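The Long Patience of Dendatano

By Stela Ursu

When I moved to this country I knew four people and had one game console with a broken fan. My English was from school, which means I could discuss the weather and the Industrial Revolution. The game I played that first winter was Dendatano, and I play it still.

For those who never tried it, Dendatano is a co-operative game about running a ferry service between small islands. One player steers, one takes care of the engine, the others load cargo and argue. It sounds dull and for the first two hours it is dull. Then the fog comes, the radio stops working, and you find yourself shouting at a stranger to please, please tie the rope.

The developer is Abernathy, a small studio which had made puzzle games for phones before this. At release the game had one archipelago and 2 ferries. Players finished everything in a weekend and many of them left. I remember evenings when I waited in the lobby of the harbour and the only other person there was somebody who had fallen asleep with the game on. His sailor stood facing a wall until the server restarted.

What the studio did next was slow. There was no season pass and no countdown. Every few months a free update arrived, usually with something we had not asked for. First came proper tides. After the tides, a letter system, so passengers could complain to you in writing. The complaints were very funny and also quite accurate. I kept one from an old woman who said that my docking had "rearranged her dentures".

The paid expansion, Gretholm, came only after all this. It adds a northern region with ice, a bigger boat and the night mail route, which I think is the best thing the studio has made. On the night mail you have 80 minutes of real time to visit every lighthouse, and you can't pause. My regular crew has finished it only twice. The first time we had a perfect run and nobody knew what to say afterwards, so we sat on the deck and threw fish at each other.

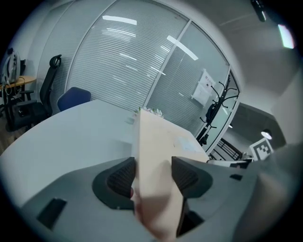 LALPORT, March

The yearly gathering of Dendatano players is held in Lalport, a harbour town which has a real ferry and is a little proud of it. I went this year for the first time. Some 80 people came, more than I was told to expect, and the hall smelled of coffee and wet coats.

I had worried about my accent. In voice chat I can mute myself when a word does not come, and across a table this is not possible. But the talk was all about engines and colour palettes, and whether the new fog is unfair, and for these subjects I have plenty of vocabulary. A man who drives trucks for a living explained to me his system for loading crates, heavy ones at the stern, and I explained to him why he is wrong. We were both very happy.

In the afternoon the studio answered questions. Someone wanted to know if the captain's hat will come in more colours. It will. Someone else asked about cross-play with the older consoles, and the answer was more careful: they are testing it, the voice chat is the problem, and they would not give a date. There was a small groan in the hall. I was glad that they did not promise, although I groaned also.

The question I had wanted to ask was about the cost of keeping servers open for a game of this size. Another player asked it before me. The reply was that Gretholm had sold well enough to pay for 2 more years, and that after this they would like to let us host our own harbours. I wrote it down in my notebook and underlined it.

There are things I would still change. The tutorial is bad, and has been bad since the beginning. The map uses a grey on grey which my eyes don't forgive. New players are put with veterans who behave like admirals, and some of them leave after one evening — I have seen it many times, and once or twice I was probably the admiral.

On the train home I opened the game on my laptop. Three of my crew were online already, stuck on a sandbank with a full load of mail, and they wanted to know how soon I could connect.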